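Checked by: Yayra Tsikata
Site: Berside, produce stand and crate platform
Sheet: 3 of the June set
Marks: **OK**, **Fix** (before next run), **Note** (read it, then argue with me)

## 1. Floor and public line

- [x] Walkway swept. **OK**
- [x] Barrier posts out before power on. **OK**
- [ ] Line agreed with whoever is on shift. **Fix.** I asked two people where visitors stop and got two answers, both delivered with total confidence. Put it on the sketch by the door.
- [x] Attendant named on the sheet. **OK**, and legible, a first for Berside.

## 2. Cables

- [x] Wrist cables free at full reach. **OK**
- [ ] Slack kept off the floor where people walk. **Fix.** The old Nestamlow rule said "tidy", and everybody believes their own cables are tidy. The rule now says no loop on the floor within a stride of a shoe. Measure it with your own shoe if you must.
- [x] Connectors seated, no bare wire. **OK**
- [ ] Cable clips logged. **Note.** The log has clips going out and none coming back. I have looked in the kettle drawer.

## 3. Hands and grip

- [x] Grip force set to the soft fruit profile, number 182. **OK**
- [x] Both hands open on release command. Tried 3 times each. **OK**
- [ ] Grip profile shown on the start screen. **Fix.** It sits two menus down, next to the language settings. Abubakari's handover note says "you get used to it", and so you do, until the day it is set for tins.
- [x] Fingertips wiped down. **OK**

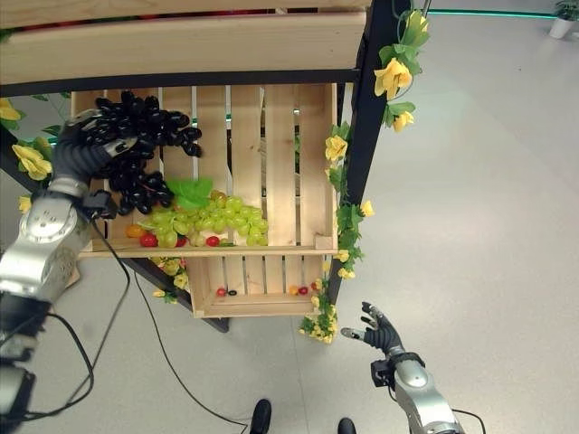

The same goes for the idle hand, which people forget about. A working hand gets watched by everyone in the room and the other one gets treated like furniture. Our rule covers both: if either arm is powered, both arms are live, and you stay out of reach of the longer one. I have added this to the induction card, in the space where the clip art was.

## 4. Stop and restart

- [x] Stop button works from the attendant's position. **OK**
- [x] Restart needs a person to press something. **OK.** It does not wake up by itself, whatever the night shift says.
- [ ] Stop tested with a load in the hand. **Fix.** The sheet has a tick from last month and no initials. A tick with no initials is a drawing. Do it again and sign it.
- [ ] Time to full stop written down. **Note.** "Quick" is not a time.

## 5. Stand, crates and platform

- [x] Stand does not rock when leaned on. **OK**
- [x] No splinters or raised nails on crate edges. **OK**
- [ ] Loose items off the platform before a run. **Fix.** If it isn't part of the job, it goes in the tray. This includes pens, and especially my pen.
- [ ] Dropped fruit picked up between runs, arms off first. **Note.** Power down, then bend down – in that order. A grape is not worth the paperwork, and I speak as the person who does the paperwork.

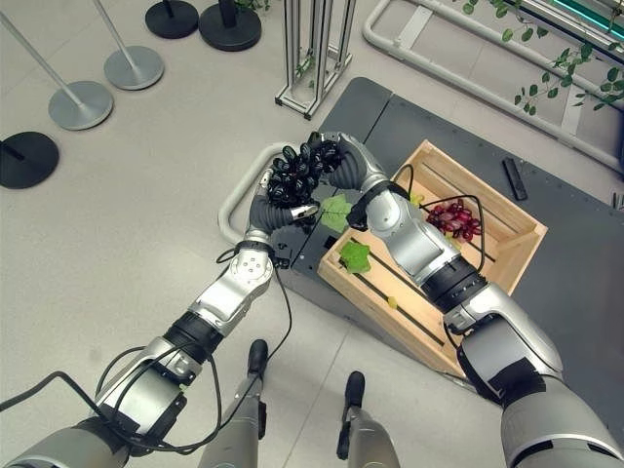 **Can the attendant reach in to straighten a crate if the arms are only paused?**
Only after a full stop, with the arms powered off. Pause holds a position and may let go of it again when the program feels ready.

## 6. Papers

- [x] Risk assessment on site, form 2972. **OK**
- [ ] Form 2972 read by all attendants. **Fix.** The signature page has fewer names than the rota. Idora will chase.
- [x] Next full inspection due in 90 days. **OK**

Items marked Fix come back to me with initials and a time. Items marked Note can come back with an opinion, kept to one side of paper.

Y. Tsikata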